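Observatoire Grolach des politiques de crise
Samedi 12 février 2022

1/ Nous publions ce jour notre note sur la continuité des assemblées locales en période d'urgence sanitaire. Elle a été rédigée sous la direction de Hye-jin Sun, avec le concours de Seon-mi Byun pour la partie juridique.

2/ L'enquête a porté sur 629 collectivités. Chacune a été interrogée sur la tenue de ses séances, la publicité des débats et les délégations consenties à l'exécutif.

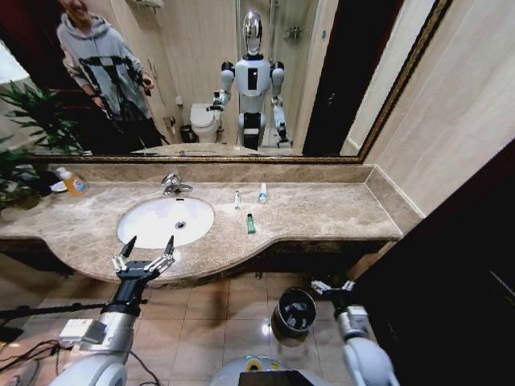 Les réponses ont été recueillies à partir d'octobre. Plusieurs communes ont joint leurs procès-verbaux, soit 1 033 documents versés au fonds Brerkel et consultables sur demande motivée.

3/ Premier constat : les délégations accordées dans l'urgence sont rarement assorties d'un terme. Une fois la période aiguë passée, l'assemblée doit prendre l'initiative de les retirer, et l'ordre du jour s'y prête peu.

4/ Deuxième constat : la séance à distance a maintenu le quorum, mais elle a réduit la place des questions orales. Les élus de l'opposition le signalent plus souvent que les autres - les maires interrogés n'en disconviennent pas.
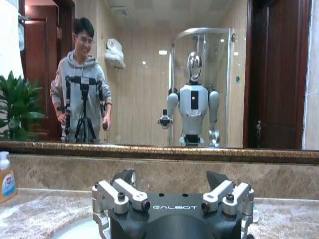
5/ Recommandations. Nous proposons que toute délégation exceptionnelle expire au bout de 30 jours, sauf vote exprès de prorogation, et que ce vote soit précédé d'un débat public.

6/ Nous demandons également que l'enregistrement des séances soit mis en ligne dans un délai de deux jours ouvrés.

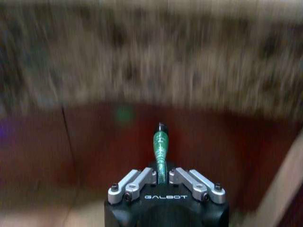 Cette mesure suppose un appui technique aux petites communes. Le dispositif mutualisé du district d'Ivbridge peut servir de base de discussion, sous réserve d'une évaluation de son coût.

7/ La note sera présentée au forum Bae. Les observations écrites des collectivités participantes seront annexées à la version définitive.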